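Close camera in sim flags motion when both arms are parked

Posted in May by Przemysław Tomaszewski
Filed under: Perception, Simulation

I have a two-arm tabletop setup in Triltier and I'm writing a small check that runs before the planner. It compares consecutive frames from each camera, and if nothing has moved for half a second it tells the planner the cell is settled and the next motion can start. Both arms share one controller process, so a false "still moving" on one side holds up the other.

With the wide camera the check works. With the close camera it almost never reports settled. I recorded 460 episodes, each with a pause in it where both arms get a zero velocity command, and the close camera missed the pause in 453 of them. Joint states confirm the arms are stopped. The threshold is the same for both cameras, a fixed pixel difference summed over the whole picture.

Wide camera first, then the close one.

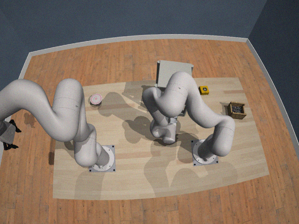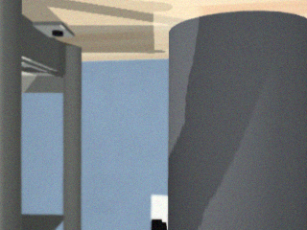
I have tried raising the threshold. If I go high enough that the close camera settles, it also settles while the gripper is closing slowly, so that's no good. I also tried a 3x3 blur before the subtraction and it helped a little. Physics runs on a fixed step and the object poses in the log don't change during the pause. Is there a standard way to do this, or should I drop the close camera from the check?

Tola
It's the render noise. Triltier draws a new random seed for every frame unless you fix it, so a low sample count gives you different grain each time even if no object moves. A large dark surface filling a lot of the view makes it worse because the noise there is strong compared with the signal, and you are summing over all of it.

Two things to do. First, fix the render seed for a test run and see if the difference goes to zero during the pause. If it does, you know the cause. Don't leave it fixed for training data, or your model will see the same grain pattern in every frame. Second, stop using a plain sum. Record a stretch of frames with the arms parked, work out the standard deviation per pixel, and count only pixels that change by more than four of those. Then require a connected patch of a minimum size. Grain is scattered and a moving finger is not.

You will need to redo the parked recording if you move the lights or the camera. If the camera rides on an arm it gets harder, and I would use the noise level per brightness band instead of per pixel.

Mollel
Just turn up the samples. Mine went away.

Plollton
Why use pixels for this at all? You already have joint states and, in sim, object poses. Put the settled check on joint velocity plus pose change and keep the cameras for whatever needs cameras. If you want the same code on real hardware later you lose the poses but you still have the encoders.

The exception is something that keeps rolling after the arm lets go. For that I run the image check only inside a mask around the last grasp point, with a timeout so the planner can't hang. Before I added the mask I had 1,804 false triggers in one overnight run, most of them from shadow edges that shimmered between frames. Blur doesn't do much for those. Try the denoiser too, but look at the output, since ours smeared thin parts.

Related
Joint velocity reads nonzero after a stop command
Sharing one planner between two arms
Fixed seed or random seed for rendered training data
Triltier: camera stays black on first frame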